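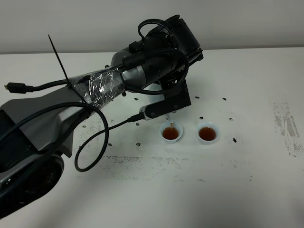

Small Cups, Big Claims: A Tea Gallery
June 21, 2021

I was told that tea tastes better from a tiny cup. I have been told this by shops, by a leaflet from Boersma, and by a man at a bus stop in Conirmont. I still drink most of mine from a mug, and I went into this page expecting to go on doing so.

A pair of small white cups and a white teapot, on a white table. Plain stuff. The sellers will tell you white lets you judge the color of the tea, and fine, I'll give them that one. Reddish-brown in the cups, closer to amber in the stream coming from the spout.

Whether color tells you anything about flavor is another matter. I have had gorgeous-looking tea that tasted like a wet cardboard box, and the Murus blend I bought in November looked like dishwater and was the best thing I drank all winter.

A thin stream is supposed to be the mark of a good pour. Maybe. It does suit a cup this size, where a fat glug would end up on the table. I don't believe it "opens up" the leaf, as the Plimia catalog puts it. The leaf is back in the pot.

As for sets, anything over 50 dollars had better come with a lid that stays on. Most of the ones I've tried didn't.

Comments (2)

mugperson: Agree on the sets. My cheap pot has outlived two expensive ones.

leafandlid: You're brewing it too long if it tastes like cardboard. Try a smaller pot before you write off the whole idea.

Search this site Enter keyword Go

Recent galleries
Teapot lids that don't fit
Do you need a tea tray?
Strainers, ranked by annoyance
Boersma leaflet, read closely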